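4. Hanging the solar wind spinner

Before you begin, charge the Remulgate in full sun for one day with the switch in the ON position. The light will not come on during the day, this is normal.

1. Choose a place where the spinner can turn freely. Leave 20 inches of space on every side.
2. Screw the ceiling hook into solid wood. Do not use it in plaster or in vinyl siding.
3. Open the swivel clip and put it on the hook. Close it until you hear a click.
4. Hang the solar cap on the swivel, then hang the 11 rings under it, the largest one first.
5. Turn the cap so the panel looks to the south.

Note: Total length after hanging is 66 inches. If this is too long for your porch, take off the lowest rings — the spinner will still keep its balance.

Caution: Do not hang over a walkway or near a grill. Take the spinner inside when strong wind is expected.

4.1 Cleaning the metal parts

Wipe with a soft dry cloth. Do not use silver polish, vinegar or a dishwasher. 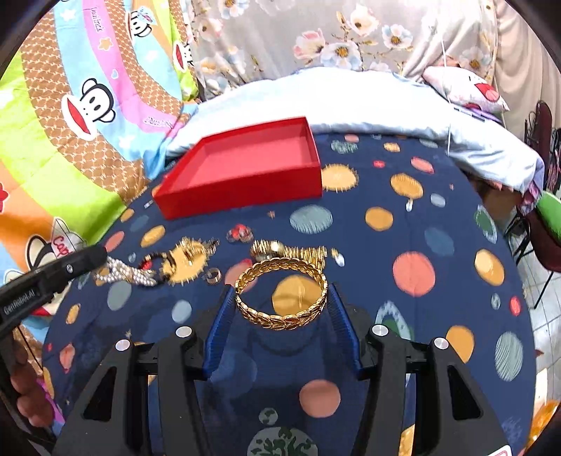
Gold bangle with scalloped edge and leaf-like segments.

6. After cleaning, check that the swivel still turns easily. If it is stiff, put one drop of light oil on it and wipe off the rest.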